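# Drallow Sorting Challenge

The **Drallow Sorting Challenge** is a student robotics competition held each December in the town of Drallow. Teams program a robot arm to pick up small household items and toys and move them between containers on a shared table. The contest is run by the engineering department of Hilach Technical College and is open to college students in their first or second year. It is usually called "the Sorting" by those who take part.

## History

The challenge began as a final project in an introductory automation class at Hilach. Students in the class were asked to write a program that could empty a tray of wooden blocks without dropping any of them. Two nearby schools, Sperling College and the Endetti Institute, asked to send teams the following year, and the class project became a separate event.

Blocks were dropped after the second season. The organizers replaced them with a mixed set of toys, foam shapes and small packages, which are harder to grip and differ in size and weight. The present rules were adopted at the same time and have changed little.

## Format

Each team has 5 members and is given one practice period and two scored runs. A scored run lasts 26 minutes. The team may restart its program during a run, but the clock keeps going, and no one may touch the items on the table until the run is over.

A run starts with the items placed in one basket by a judge. The team does not know the arrangement beforehand. Depending on the task card drawn, the arm must move every item to the other basket, move only the items named on the card, or return the items to marked areas of the table.

Later rounds use two arms at the same table. The arms may work on different baskets or pass an item by setting it down between them. Contact between the arms ends the run, and the team keeps the points it has earned up to then.

## Scoring

The highest possible score for a run is 100 points. Points are given for each item delivered and for finishing early. They are taken away for dropped items, for items left outside a marked area, and for pushing a basket out of position. The better of the two runs counts. Ties are settled by the lower number of restarts.

## Equipment

The arms are supplied by the host school and stay in Room 1417 of the Hilach engineering building, where the contest takes place. Visiting teams do not bring their own hardware. They receive a copy of the control software in the fall and may book time in the room on weekends.

The tables are covered in brown paper and marked with blue tape. The tape lines form a grid that teams use as a reference when setting up positions. The paper is replaced before each season, and the lines are measured again by the judges.

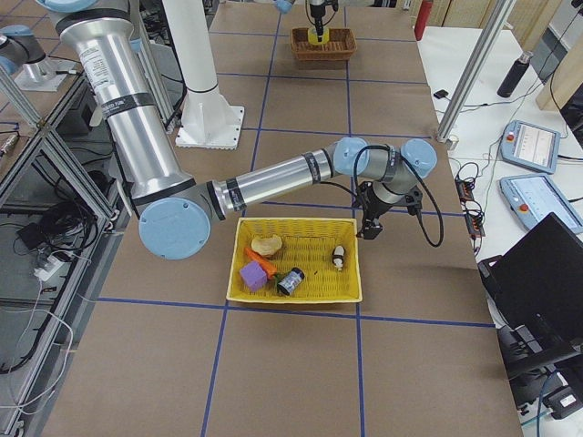
*Two arms at a taped table, the nearer one above a yellow basket of mixed items.*

Items are chosen to include soft, round and irregular shapes. A set may hold toy food such as a slice of bread or a carrot, a foam cube, a small can and a figurine. Figurines cause the most trouble in scored runs, as they tip over easily and offer few flat sides to a parallel gripper. Cans lying on their sides are also often lost, usually by rolling.

## Course credit

At Hilach, the challenge counts as the lab portion of the second automation course. Students who take part hand in their program, a log of test runs and a short written report. Sperling gives elective credit for the same work. Endetti treats the team as a club and gives no credit.

## See also

- Hilach Technical College
- Pick and place
- Student robotics competitions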